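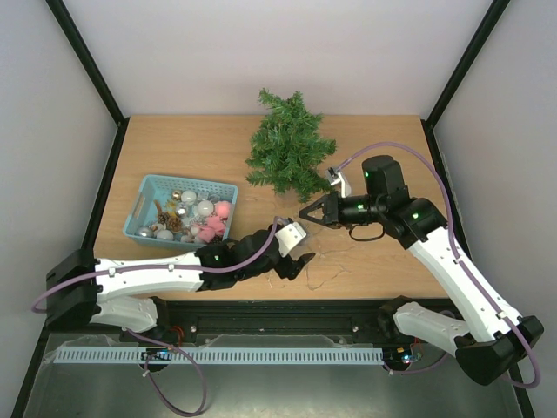 Decorating a Small Tabletop Tree

Category: Seasonal How-To > Holiday Displays

Small artificial trees are a practical choice for reception desks, reading rooms, waiting areas and apartments where a full-size tree would block a walkway. They are quick to set up and easy to store. They are also easy to overload, and an overloaded small tree tends to lean, shed its ornaments and hide its own greenery. The following guidance is issued to the Potero display locations and may be used by anyone decorating a tree of similar size at home.

Before You Begin

Set the tree on a level table with enough open surface to work on. Leave the branches bare until the tree is standing where it will stay for the season, or as near to that place as possible. Moving a decorated tree from room to room loosens hooks and flattens the lower branches.

Gather the ornaments in one shallow container. A rectangular plastic basket with perforated sides and handle openings serves well, as in the arrangement shown at the top of this page, where the light blue basket stands on the table beside the undecorated tree. Deep cartons are less suitable, as the small pieces settle to the bottom and the heavier ones end up resting on them.

You will need:

- One small artificial tree with its base
- A mixed set of ornaments
- Ornament hooks or thin ribbon, cut in advance
- A soft, dry cloth
- Small scissors
- A paper bag for damaged pieces

Step 1. Shape the branches

Trees that have spent the year in a box come out flat on at least one side. Start at the bottom. Hold each branch near the trunk and bend it outward, then separate the tips so that one points up, one points down and the others fan to the sides. Work upward one level at a time. Step back to table's length and look for gaps before going on. The top should come to a clear point or a small cluster of points, and these should be straightened last.

Check the base at this stage. If the tree rocks, adjust the feet or place a folded piece of felt under the low side. Do not use paper, which compresses over several days.

Step 2. Sort the ornaments

Sorting may be done in the basket itself or on the tabletop. For a mixed set, the following groups are sufficient:

- Large balls
- Small balls
- Natural pieces, such as pine cones and sticks
- Clear and translucent pieces
- Irregular or textured pieces

The basket used for this page holds something from nearly every group: white, gold, silver and pink balls, brown pine cones, a stick-like piece, clear and silvery ornaments, and a pile of pink decorations in irregular shapes. A set of this kind contains more than a small tree can carry. Choose two metallic colors at most and one accent. With the colors named above, silver and gold would serve as the metallics and pink as the accent, and the white balls may be used freely with any of them.

Wipe each shiny ball with the dry cloth as it is sorted. Fingerprints show strongly on mirrored surfaces, and they are difficult to remove once the ball is hanging among the needles. Place anything cracked or missing its cap in the paper bag.

Step 3. Attach the hooks

Attach all hooks or ribbons before hanging the first ornament. For balls, close the small end of the hook fully around the loop. Pine cones rarely have a loop of their own. Tie ribbon around the cone just under the top row of scales, pull it tight, and knot it twice. Stick-like pieces do not need a hook and can be laid directly into the branches.

Step 4. Hang the large pieces

Place the largest balls first, low on the tree and close to the trunk. Weight held near the trunk does not bend the branch, and a reflective ball set deep in the greenery brightens the inside of the tree. Turn the tree slightly after each one. Where the tree will stand against a wall, the back may be left nearly empty, with one or two pieces kept there for balance.

Step 5. Hang the small pieces

Small balls go toward the branch tips and the upper half. Keep two of the same color from touching. Irregular pieces should be set where their shape can be seen from the front - an odd shape tucked behind a ball reads as clutter. Clear and translucent ornaments are best placed last in this step, near a lamp or a window side if there is one.

Step 6. Add the natural pieces

Pine cones may be hung or simply rested on the lower branches. If they are rested, push the base of the cone down between two branches until the needles grip it. One stick laid at an angle through the middle of the tree is normally enough.

Step 7. Inspect and adjust

View the tree from the doorway and from a seated position. Most visitors to a waiting area see it while sitting down, and gaps near the bottom are more noticeable from there. Remove pieces before adding any. Return unused ornaments to the basket and store it away from the display.

How Many Ornaments

Display locations frequently ask for a figure. For a tabletop tree, 40 ornaments is the upper limit, counting pine cones. Fewer are needed when the pieces are large or the needles are dense. Public displays reached by children should keep breakable ornaments off the lower branches altogether.

Care During the Season

Dust the upper branches with a dry brush when needed. Check hooks weekly. Keep the tree clear of heaters, vents and candles. If battery lights are used, wrap them after Step 1 and before any ornament is hung, and keep the battery case behind the base.

Taking the Tree Down

Remove ornaments in reverse order, natural pieces first. Wrap balls singly in tissue and store the pine cones in a separate paper bag so that loose scales do not scratch the finishes. Fold the branches upward from the top level to the bottom, then tie the tree loosely with ribbon before boxing it. Mark the box with the location name.

Issued by Potero Displays, November 2025

Related Pages

Choosing a Tree Base for Narrow Tables
Storing Mirrored Ornaments
Ribbon Lengths and Knots
Entry Table Displays for Winter
Cleaning and Drying Pine Cones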